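Forums > Household > Storage and Sorting > Medicine, first aid, documents

Sorting a mixed medicine box: keep the cartons or decant?

Posted by zmoroz in March, 9:40 pm

I am going through the medicines at my father-in-law's place. Everything had been kept together with tea, chargers and odd cutlery. The plan is one lidded bin for tablets, one for sachets and creams, and a bag for the pharmacy return. Most of the packaging is in Chinese, which he reads and I read slowly. Two from the table:
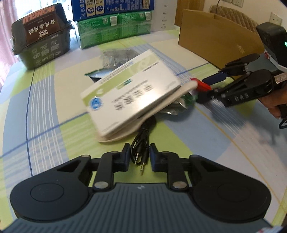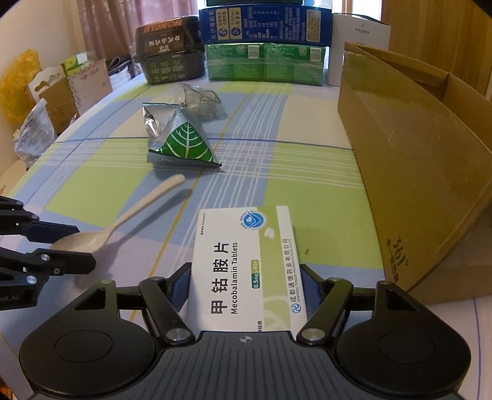 The question is volume. The bin I bought is a Baltura shallow, 106 mm internal height, and it fills fast if every carton goes in whole. Options as I see them:

1. Keep every carton, buy a second bin.
2. Keep the blister strips and leaflet, cut the name panel off the carton, band the lot together.
3. Decant into a weekly organizer and discard the packaging.

I lean toward 2. Has anyone run it for more than a few months?

– Zoriana

twatkins_e, 9:58 pm

Option 1. The carton carries the name, the strength, the batch number and the expiry date, and those are often on different faces. Cut one panel off and you have kept a quarter of the information. The mecobalamin is a good example. The front gives the name in both languages and the strength. I would expect the batch and expiry to be on an end flap, and end flaps are the first thing people tear.

If height is the limit, stand the cartons on edge like index cards with the printed name up.

Emrys

jarman_t, 10:15 pm

I disagree with Emrys on this. I have used the flat-strip method for 2 years. Blister strips usually have the name and expiry stamped into the foil. Check that first. If they do, the carton is mostly air by the time half the strips are gone. I fold the leaflet around the strips, put the whole thing in a small zip bag and write the name and expiry on the bag with a laundry marker.

My whole household stock went from three bins to one.

twatkins_e, 10:22 pm

"Usually" is the problem. Embossed dates are at the end of the strip, and that is the end people cut when they carry two tablets in a pocket. Also, you read your own handwriting. Would a paramedic?

jarman_t, 10:31 pm

I don't cut strips. Fair point on the paramedic.

vmontecinos, 11:04 pm

Whichever you choose, please rule out option 3 as a general method. Some tablets are sensitive to light or moisture, and mecobalamin is one that should be kept away from light. Leave it in the blister, in the carton, until it is due. An organizer is fine for the current week if the pharmacist has no objection. It is a poor place for the reserve.

Two more things:

– Ask him, or his pharmacist, what he is still taking before you sort by category. Current medicines should be in their own place and the rest is archive.
– Keep food items out of the medicine bin altogether. Foil packets look alike in low light.

– Vicente

zmoroz, 11:20 pm

Noted on light. Option 3 is out. I have a list from his pharmacist and will sort current from not current before anything else.

Trefor, do your zip bags slide around? The Baltura has no dividers.

jarman_t, 11:27 pm

They do. I use the Nuvari divider strips, cut down. They come in 80 mm height, so they clear the lid in yours with room to spare. Score and snap, don't saw.

mbowen, 7:12 am

I would go for cartons for current medicines and Trefor's bags for nothing at all. Sorry, Trefor. I did the same job for my aunt in Rernwood and the bags turned into a heap as soon as she went looking for one item. A carton stands up by itself and she recognized it by color well before she read it. If your father-in-law has been picking out the same box for years, that is worth keeping.

What did work was one strip of masking tape along the top edge of each carton, with the expiry month in large figures and, in English, what it was for. Leave the original name uncovered. Sort with the earliest date at the front.

– Meinir

twatkins_e, 7:30 am

Seconded, including the tape. Put it on the carton body and keep it off the flap.

jarman_t, 7:48 am

I still think it depends on who opens the bin. For me, bags. For him, I will concede cartons.

zmoroz, 8:05 am

Decision, then: cartons on edge, tape labels, current medicines in the Baltura, everything else in a second bin on a higher shelf. I have an old Azimi document case that will do for the spare leaflets. Expired stock goes to the pharmacy tomorrow.

One remaining question. Does masking tape leave residue on coated card after a year, or should I buy the removable kind?

mbowen, 8:19 am

Mine lifted the print on one carton. Buy the removable kind.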